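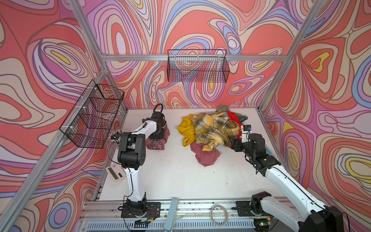
Teaching cell with both arms down in the laundry: left on the maroon garment, right in the heap.

Cendunar Two-Arm Teaching Cell
Supplied, installed and argued about by Drustomlow

Home > Equipment > Teaching and demonstration > Two-arm cells

Availability: built to order, 9 weeks
Hire: yes, 2 months minimum
Demonstration visits: by arrangement, mornings preferred

The maker's leaflet says you can teach this cell a household task in an afternoon. We have sold enough teaching equipment to be wary of that sentence. You can certainly record a task in an afternoon. Whether the cell can then do the task by itself, with a different shirt, is another matter and depends a good deal on who did the recording.

With that said, we like the cell and keep it in our list. It is a sensible piece of kit for a group that wants to collect demonstrations on soft, awkward things and doesn't want to spend its first season cutting aluminium and arguing over brackets.

What you are buying

Two arms on a shared front rail, a white tabletop, three walls on an aluminium frame, and a camera at each wrist as well as one looking over the whole table. Each arm carries a two-finger gripper. The operator's side, a pair of smaller hand-held arms called Atia, stands on its own bench and connects by cable. Move the Atia arms and the big ones follow. Let go and they stop where they are.

There is also a hand-guiding mode, where you take hold of the working arm and push it through the motion. The maker is proud of this. We would treat it as a way of setting start positions and very little else. Your own hands and sleeves get into the camera views, and guiding two arms at once through a pile of washing needs more elbows than most people have.

Why we show it with clothes

Clothes are a rude test. A block sits where you left it and looks the same from most sides. A shirt does neither, and there's no single correct place to pick it up. If you are being shown a teaching system by anybody, us included, ask to drive it on a heap of mixed clothing and see how you get on. If they offer you coloured cubes, ask again.
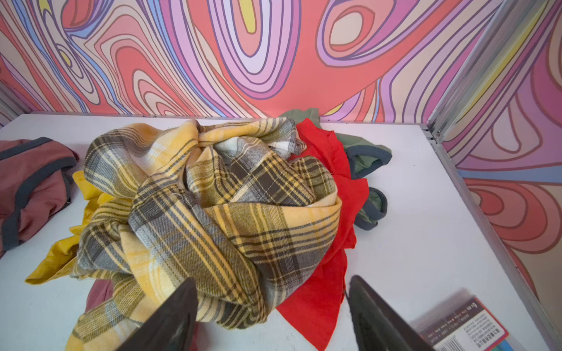
Wrist view, gripper fingers either side of the plaid shirt. Red, sage-green and mustard garments lie around and under it.

The wrist camera is the part that persuades most visitors. From the overhead view a pile is a pile. From the wrist you get the folds and the line of a seam, and you can plan a grip on something in particular. Kamran Tehrani, who runs our trial bench, teaches new operators on the wrist view first and only lets them have the wide view once they have stopped looking for it. Some people hate this. They do tend to record cleaner demonstrations afterwards.

Recording, replay and the bit in between

The recording software is called Nogueira and comes with the cell. It stores the joint positions, the gripper opening and every camera stream against one clock. You press a pedal to start, press it again to stop, and mark the attempt as kept or scrapped. It is plain and a little ugly and we have few complaints. Tagging attempts in bulk is slow. Export is in open formats, which we checked before we agreed to stock it.

Replay is the feature to be careful about. Playing a recording back on cloth looks splendid the first time and tells you next to nothing, as the arm is only repeating where it went before. Move the shirt a hand's width and it will close on bare table with great confidence. We don't use replay in sales visits and we would be cautious of anyone who does.

The trained behaviour is the real question. On our own bench, with one operator and one sort of T-shirt, we kept 58 demonstrations of lifting a single item out of a heap and threw away 37. Anyone quoting you a success figure should be asked how many attempts went in the bin, and what counted as a success. We haven't published one, because ours would flatter the cell on that T-shirt and mislead you about everything else.
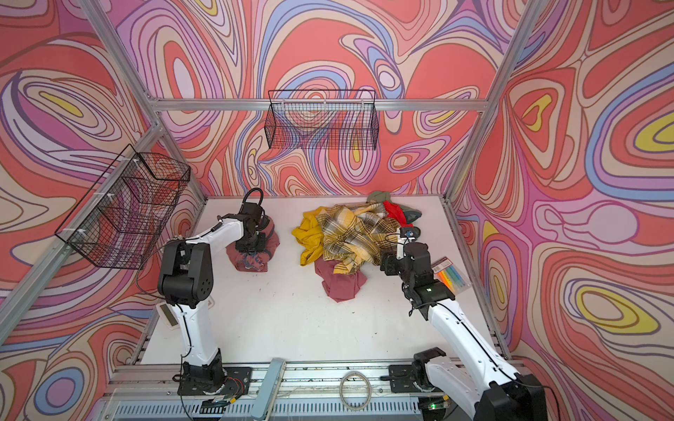

Walls, baskets and clutter

The walls can be ordered plain or printed. Our view is that a busy print is worth having if the finished system has to work in real rooms, and a nuisance if you are only after tidy footage. The maker claims that printed walls make for a tougher model. That may be so. We have seen no side-by-side test that convinced us, and the choice costs the same either way.

The wire mesh baskets fix to the frame and can be moved. The left-hand one takes cable ties happily enough. Decide early whether they're part of the task, then leave them alone, or half your recordings won't match the other half.

The same goes for anything else left on the table. A packet of coloured pens beside the heap is no bother to a person driving the arms, but it will be in every frame the camera takes. Either vary that sort of clutter deliberately or clear it away.

What the wrist camera won't give you

Close up, it has a shallow range of sharp focus. With the fingers well into the cloth you may have a crisp strip of ribbing or weave in the middle and a soft wash of colour everywhere else, and a pale tabletop underneath can burn out to white. An operator soon learns to read a striped edge against a printed one and work from that. A model has to learn it from your recordings, so include plenty where the view is poor. Don't scrap an attempt just for looking untidy.

Nor is there any sense of touch passed back to the Atia arms. You judge a grip by eye. The leaflet calls this "intuitive", and we'd call it something you get used to. Two layers pinched together look very much like one, and this catches out experienced operators as well as new ones.

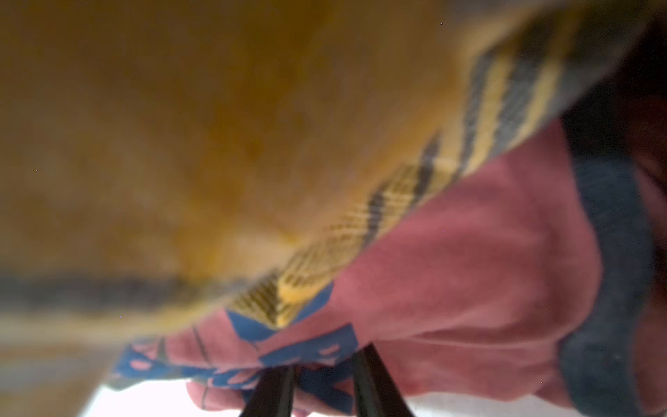
Before you order

Bring your own objects on a visit. We will put them in the cell and you will drive, with Kamran beside you and his hands in his pockets.

Hire before you buy if you can. The full hire charge for the first two months comes off the purchase price.

Budget for people. The cell is the cheaper half of a teaching project, and the usual regret is having bought a second one before finding a second good operator.

Included: cell frame, walls, tabletop, both arms with grippers, all cameras, Atia operator arms, Nogueira licence, foot pedal, two mesh baskets.

Not included: computer for training, operator's chair, washing.

Spare gripper fingers, replacement wrist cables and wall panels are listed under Parts. Order the cables with the cell. They are the first thing to wear, and the maker is slow to send them.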